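Search this site Enter keyword Go

Gunitz publishes free bench rules for small robot arms

16/12/2022

I'm really happy to say our bench rules for tabletop arms are out today, and they cost nothing! We at Gunitz wrote them with Drallham after 496 shared test sessions, and I've been itching to get them out the door since June.

There are 19 rules and they're short. Clear the arm's reach before power goes on. Tie cables to the links. Set a grip limit before anything breakable goes near the fingers, and write it down where the next person will look (please, not on a sticky note).

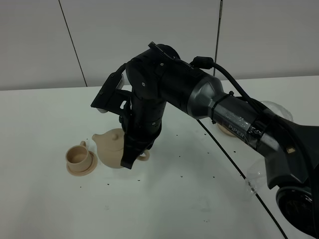
We also ask labs to log every contact, even the gentle ones. Our own log has 1,092 entries so far and I still read it over coffee. Song is already using the rules in its training room, and Worneck starts next month.

Want a copy, or want to argue with rule seven? Write to the Gunitz press desk and I'll get back to you.

Recent releases
Gunitz and Drallham extend testing agreement
Comments open on draft stop-button guidance
Song joins the bench rules pilot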